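Skip to content
Home » Reviews » Bed & Bath » Arkavell Cotton Percale Sheet Set

Arkavell Cotton Percale Sheet Set, Lavender Floral: Nine Months on Our Bed
Updated February 2024
Filed under: Sheets, Bedroom, Laundry

I bought these sheets in May with my own money, in the middle of a heat wave, after one sweaty night too many on the old microfiber ones. Full size, $42 on sale, one fitted sheet, one flat sheet and two pillowcases I'll get to in a minute. I've slept on them most nights since then, and I like them so much that I finally sat down to write this.

First, the feel. Percale is the crisp kind (if you like a silky, slippery sheet, you want sateen and you should stop reading now). Right out of the package it was a bit stiff, almost papery, and I had a small moment of regret. Three washes later it was lovely! It still has that cool side-of-the-pillow thing going on, but it moves with you now, and it doesn't crackle when you roll over. My other half, who has never once commented on a sheet, asked if we could get a second set.

The print is what sold me. White ground, lavender and purple flowers, green leaves, a little old-fashioned, like something from my grandmother's spare room in the best possible way. I was worried the white would go gray and the purple would go pink. So far neither has happened, and I wash warm with regular detergent and tumble dry on low. I did hang them outside all through the summer and checked the flat sheet against a pillowcase that had stayed in the closet. If there's a difference, I can't find it.

Now for the part I didn't expect to care about. Our bed is also the laundry table. We don't have a dryer-top counter or a spare surface anywhere in this house, so every load gets dumped on the mattress and sorted and folded there, right on top of the made bed. That's hard on a sheet. Zippers, rivets, belt buckles, and in our case jeans with rhinestones on the back pocket, which chewed little pulls into the microfiber set until it looked like a cat had been at it.

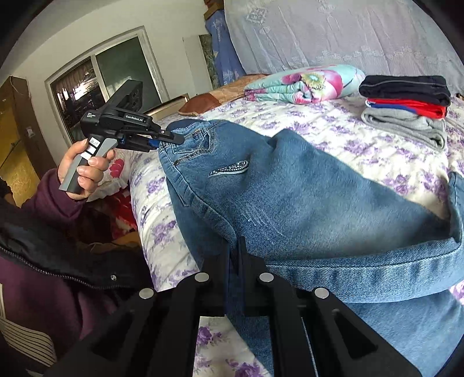
Jeans on laundry day, on the lavender floral, with the big pink-flowered quilt folded up at the head of the bed.

Nine months of that and I have one tiny snag near the foot, and I'm fairly sure that was my own toenail. The tight weave just doesn't seem to grab. I also haven't had any blue rub off on the white from denim, though I do wash dark new jeans a couple of times before they go anywhere near the bed, so take that for what it's worth.

The fitted sheet has elastic all the way around and not only at the corners (yes, please). Our mattress is a fairly thick one with a topper and the corners have stayed put, even with somebody kneeling in the middle of the bed hunting for the other sock. There's a small tag sewn into one short side so you know which way it goes. I wish every company did this. I have lost whole minutes of my life to rotating fitted sheets.

What I don't love:

The pillowcases run short. Ours poke out of the end by a good inch, and there's no flap to tuck them into. I mostly use the brown ones I already had, which look nice with the purple anyway.

They wrinkle. It's percale, it wrinkles. If I pull them out of the dryer the second it stops and put them straight on the bed, they're fine. If I forget them overnight, they look like a road map. I don't iron sheets and I'm not going to start.

The flat sheet could be longer. I like a big fold at the top and I have to choose between that and a proper tuck at the foot.

I looked at two others before I bought. The Skotusow linen blend felt wonderful in the store but cost more than double, and the plain white Otley percale is a perfectly good sheet that I just found boring. If you want solid colors, go for the Otley.

Would I buy them again? I already did! The second set is the same print, because now I can mix pieces from both when one is in the wash, and because I get a silly amount of pleasure out of seeing those flowers under a pile of clean clothes.

Rating: 9 out of 10. The missing point is for the pillowcases.

473 people found this review helpful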